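Okau Pet Forum > Cats > Feeding and Food Storage

Do you keep kibble in the bag or pour it into a bin?

zinniaporch
July 12, 2026

OK so I switched my two over to a Chinese all-stages food with freeze-dried bits mixed in, and the bags are big. Mine's on the table right now and I'm trying to decide what to do with it before I open it. 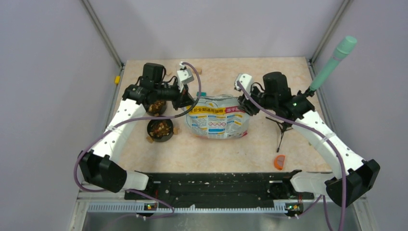
My old food came in little paper sacks that were gone in a week, so I never had to think about this. I'd just fold the top over and stick it on the shelf. Now I've got a bag that will last us a good long while and I keep reading completely opposite advice. Half the internet says pour it into an airtight bin, the other half says never take it out of the bag. What do you all do? I live somewhere humid and the kitchen gets pretty warm in the afternoon, if that matters.

mulberry_jct

Bag. Always the bag. Roll the top down, squeeze the air out as you go, put a clip on it. The bags are made to keep the fat in the food from going off and most plastic bins aren't. I used a bin for years and it got this sour oily smell that wouldn't wash out, and I kept pouring fresh food on top of the old crumbs like a dummy.

tworowsback

Going to disagree with mulberry. I've had a Nilton bin with the screw lid for ages and never had a smell. You just have to wash it between bags and let it dry ALL the way. If you pour new food into a damp bin then yeah, it's going to be gross.

Also ants. If you've ever had ants get into a rolled-up bag you will never go back.

mulberry_jct

Fair on the ants. But how many people really wash the thing every time? I didn't.

tworowsback

I do! It takes a couple of minutes. Dish soap, hot water, upside down on the rack overnight.

hazel.n.grits

Why not both? Put the whole bag inside the bin. That's what I do – bag rolled down and clipped, bin lid on over it. You get the ant protection and you still have the label if there's ever a recall. That last part matters more than people think. I threw out a bag once and then a recall came up and I had no lot number, no date, nothing. Spent the whole evening going through the recycling.

zinniaporch

Oh, I like the bag in a bin idea. What size bin though? The bag is wider than it is tall the way it's sitting, kind of fat at the bottom, so I don't think it'll go in a narrow one.

hazel.n.grits

Mine is the Arboleda 40 quart, the low wide one. Stand the bag up in the bin first, then shake the food down. Don't try to cram it in lying flat.

pepperjackpot

Does anyone else freeze part of it? I split a big bag into freezer bags and only keep a couple weeks' worth out. The freeze-dried pieces are what I'd worry about in a humid kitchen, they go soft really fast and then my guy picks around them.

mulberry_jct

I wouldn't freeze kibble. You take it out, it sweats, and now you have wet kibble.

pepperjackpot

Only if you open it cold. Leave the freezer bag shut until it's room temp. I've done this for some 100 bags by now and haven't lost one.

tworowsback

That's a lot of freezer space for cat food lol. Where do your peas go?

zinniaporch

My freezer is tiny so that's out for me, but I'm going to look for a wide bin this week. Zuromcombe Hardware usually has them by the paint. Should I mix the bag before scooping? I figure the freeze-dried pieces all end up in one spot.

hazel.n.grits

Yes, tip it side to side a few times before you open it. And write the date you opened it on the bag with a marker. Keep the scoop somewhere else too, mine picked up grease from sitting in the food.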